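Flakon Publishes Revised Setup and Maintenance Procedure for Counter-Mounted Kitchen Arm Cell

FASTONDALE, July – Flakon, a supplier of service and spare parts for small robot cells, today released a revised setup and maintenance procedure for its Flovolier kitchen cell. The procedure replaces the first-issue service sheet and applies to all cells with an overhead arm and a two-finger linkage gripper. It is available to registered operators at no charge.

The revision changes the order of work. Under the earlier sheet, the gripper was serviced first and the arm was re-referenced afterward. Operators now reference the arm, check the wrist flange, and only then open the gripper for cleaning. Flakon made the change after service records showed that small flange offsets were being corrected at the fingers, where they returned within days.

Parking position

All gripper work starts from the parking position. The arm is brought in over the counter, the wrist is set vertical and the fingers point straight down. The counter stays furnished during this step, so that clearance is checked against the objects the cell works with every day. The area directly below the fingers is kept clear.

With the arm parked, the operator inspects the linkage pins for play, wipes the finger pads with a lint-free cloth and runs nine open-close cycles at reduced speed. A difference in travel between the two fingers is corrected at the linkage stop. The drive current limit is not to be used for this purpose.

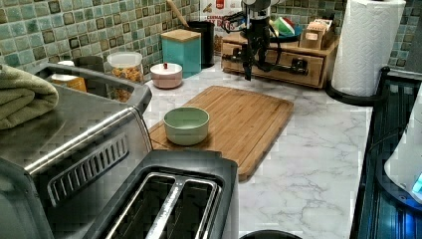

Service intervals

Linkage pins are inspected every 200 operating hours and replaced at 400. Finger pads are replaced when the surface pattern can no longer be felt with a fingertip, regardless of hours. The wrist cable is checked at each pin inspection for chafing where it enters the housing.

Grease is applied to the pins only. Grease on the pads or on the outer faces of the fingers must be removed before the cell is returned to work, and the pads washed with mild soap and dried.

Layout reference

Fixed appliances and storage are entered in the cell's layout file as keep-out volumes. The file must be updated whenever an appliance is moved or exchanged, including a change of model in the same spot. Loose items such as bowls, cutting boards and jars are not entered. Height clearance under the gripper is verified against the tallest loose item in regular use.

Parts and support

The pin and pad set is supplied under part number 1189 and contains pins, pads, retaining clips and a torque card. Sets are stocked in Fastondale and through Lacroix, the service partner for sites without their own technician. Lacroix will also carry out the first referencing under the new procedure on request, a visit of around two hours.

Cells serviced under the first-issue sheet do not need to be reworked before their next scheduled inspection. Operators should note the revision letter in the cell logbook when the new procedure is first used.

Service inquiries should be directed to the Flakon parts desk in Fastondale.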